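검색어를 입력하세요 검색 닫기

아이 낮잠, 덜 싸우고 재우는 법

두 돌 지난 아이를 낮에 재우는 일은 협상에 가깝고, 상대는 양보를 모릅니다. Dubey 육아교실에서 배운 순서를 우리 집 사정에 맞게 고쳐 적어 둡니다.

1. 점심은 낮잠 한 시간 전에 끝냅니다. 배부른 채 눕히면 물 달라, 쉬 마렵다, 청원이 이어집니다.
2. 커튼은 반만 칩니다. 한밤중처럼 만들어 놓으면 일어나서 아침밥을 찾습니다.
3. 책은 2권까지. 세 번째 책을 꺼내는 순간 어른이 먼저 잡니다.

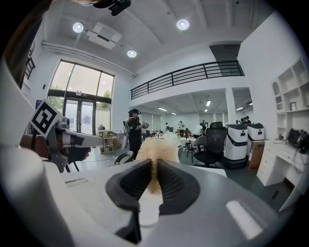
낮잠을 거부하는 날은 어떻게 하나요?
억지로 재우지 말고 방에서 30분쯤 조용히 쉬게 한 뒤, 그날 밤 취침을 조금 앞당깁니다.

4. 등을 토닥일 때는 점점 느리게. 강사 Jolene Tipoki 씨는 노래 한 곡이면 된다고 했는데, 우리 애는 앨범 한 장을 다 듣습니다.
5. 잠든 뒤 바로 일어서지 마세요. 무릎에서 나는 소리가 생각보다 큽니다.
6. 오후 세 시 반에는 깨웁니다. 달게 자는 얼굴이 아까워 그냥 두면 밤 열한 시에 그 얼굴과 블록을 쌓게 됩니다.

일주일은 같은 순서로 해 보고, 안 맞으면 4번부터 바꿔 보세요. 코를 심하게 골거나 자다가 숨이 막히는 듯하면 소아과에 먼저 가야 합니다.

조회 1,192 공유 2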